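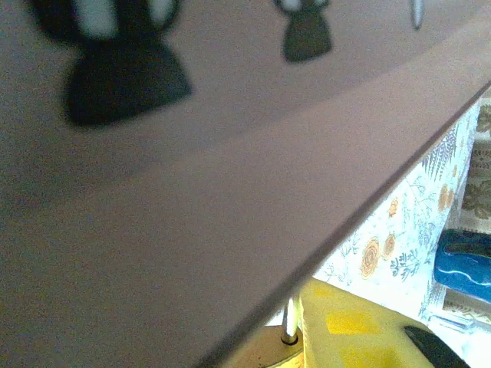 Robotics > Buying and Budgeting

Budget for a second arm on a bench cell?

Posted by Jin-sol Ki

We have a small table cell with walls on three sides and want to set up a second site with the same thing, two arms on a front rail. The arms from Allora are $599 each. My manager wants one number for the whole build and I don't know what to add for rail, plates, wiring and cameras. The work is light pick and place with household items. Would you buy both arms now or start with one?

Bok-nam Yang

Buy both if you know you'll need both. Shipping twice costs more.

Tae-yang Maeng

I priced one of these in June for our shop in Plenddale. Arms were the easy part. I put $1000 on top of the arms for everything else and used nearly all of it. The front rail and mounting plates took the biggest share, then power supplies, then cameras.

Draw the layout before you order. With two arms on one rail, the spacing decides how long a rail you need and how much they get in each other's way. Ours ended up too close and I had to buy a longer piece.
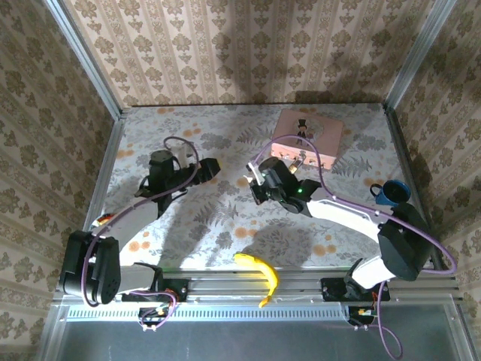

Two arms on one front rail, each on its own mounting plate.

Put spare servos on the same order - we waited eight weeks for ours. Also ask whether cables are included. Ketilsson sells the longer ones but they aren't cheap.

Seon-mi Na

Agree on the spares. I'd start with one arm and drill the rail for two. If the budget gets cut halfway through, you still have something that runs.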